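Wernbridge storage center switches supply tables to open containers

A standard set of three open containers is replacing lidded boxes on the shared worktables at the Warnero building in Wernbridge, with the changeover due to finish in October.
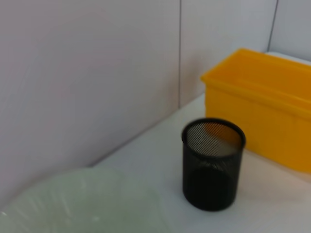
A black mesh cup and a yellow plastic bin on a white tabletop, with a pale green bowl in the foreground.

The building houses the Wernbridge materials center, where local schools, clubs and small workshops draw supplies and use table space by the hour. Each table has until now carried a stack of lidded boxes with printed labels. Under the new layout the boxes move to the back shelving, and only the items needed for a single work session stay within reach.

The set consists of one upright mesh cup, one rectangular bin and one wide bowl. The cup takes long, thin items: pencils, brushes, small rulers and scissors with the points down. The bin takes flat or bulky stock such as folded cloth, card and rolls of tape. The bowl is reserved for loose small parts, including clips, buttons and offcuts that are still large enough to use.

Containers were chosen by Stillel, the supplier that also fitted the center's shelving. According to the company's layout notes, the shapes were kept different on purpose so that a user can tell them apart without reading a label. Color is a secondary guide. Yellow is used for the bin on every table, and the mesh cups are black. Bowls come in pale green, with replacements to be ordered in the same shade when stock allows.

A trial ran on 10 tables during the spring. The center's report on the trial lists two findings. Tables with open containers were cleared faster at the end of a session, and fewer items were returned to the wrong shelf. The report also records a drawback: fine dust and paper scraps collect in open bowls and must be emptied out at the end of each day. Lidded boxes did not have this problem.

Mesh was preferred to solid plastic for the cups. The contents can be checked from the side, and grit falls to the base, where it can be tapped out over a waste bin. The notes advise against storing anything narrower than a pencil lead in the mesh cups. Needles and pins are kept in closed tins at the issue desk and signed out separately.

The bins have a raised lip along the top. Users are asked to lift them with both hands and not to fill them above the lip - overfilled bins were the most common cause of spills during the trial. Bins are not to be stacked while in use. At closing time they are emptied, wiped and returned to the table.

Placement is left to the user during a session. For the start of each day, the center has set a standard position: the bin toward the back of the table, the cup in front of it, and the bowl nearest the seat. Left-handed users may reverse the arrangement. A card showing the starting position will be fixed to the wall beside the issue desk.

The tabletops themselves are not being replaced. White surfaces were fitted throughout the Warnero building when the center moved in, and they remain in service. Users are reminded that cutting must be done on a mat, and that marker and dye should be wiped off at once with a damp cloth. Abrasive pads are not allowed on the tables.

The order placed with Stillel covers 900 containers in total, including spares. Spares will be held in the ground floor store and issued on request when a container is cracked, bent or missing. Damaged mesh cups are to be handed in at the desk, as a bent rim can leave sharp wire exposed.

A second site, the Beaudoin annex, will follow once the main building is complete. The annex has narrower tables and will receive a smaller bin in the same color. Cups and bowls will be identical at both sites so that stock can be moved between them.

The old lidded boxes will be offered to member groups at no charge. Collection is from the loading door on Thursday, beginning at 4 p.m. Groups should bring their membership card and their own means of transport. Boxes not collected will be kept for use on the back shelving.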